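The owner of Lougher, a wallpaper and panel shop with 32 patterns in its sample books, began by hanging paper for other people. She did it for 7 years before she drew anything of her own.

"I knew paste and seams," she said. "I did not know color. My first pattern was brown on brown, and it sold two rolls."

She draws at home in the evening, mostly in pencil, and scans the drawings the next morning. Plants come first. She fills a page with leaves, throws out most of them, and keeps the ones that still look right when they are printed small. The circles and ovals get added later, on a separate sheet.

"A leaf has a top and a bottom," she said. "A circle doesn't care which way up you hang it. It gives you somewhere to hide a problem."

Her printing is done by Gastetti, which runs short orders. The smallest order used to be 505 feet, and she had to store what she couldn't sell in her hallway. That changed in June, and she now orders by the wall.

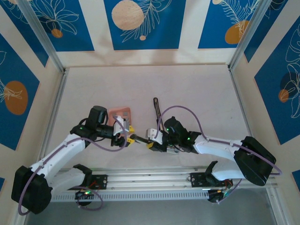

Small enclosed spaces are the jobs she likes best, and also the ones she gets wrong most often. A pattern that looks calm on one long wall can get loud when it turns two corners. She tries to keep one color running all the way through and let the rest move around. With blue panels on all three sides, she said, the orange can be a circle at the back and a big oval on the left, and the eye still takes it as one room. The white flowers and leaves are only lines, so they stay quiet next to the solid shapes.

"People ask for everything to match," she said. "I'd sooner have it agree."

She is strict about surfaces. Old glue comes off, holes get filled, and the wall sits overnight before anyone opens a roll. She uses a Prunix paste and mixes it thicker than the packet says.

I asked what she charges. A recent job with three walls came to $2,315, including the printing, and she thinks she priced it too low.

Her next set of patterns will be called Plillama. It has grasses and seed heads in it, and so far no orange. "I've drawn that circle enough," she said. "I'll probably put it back in by spring."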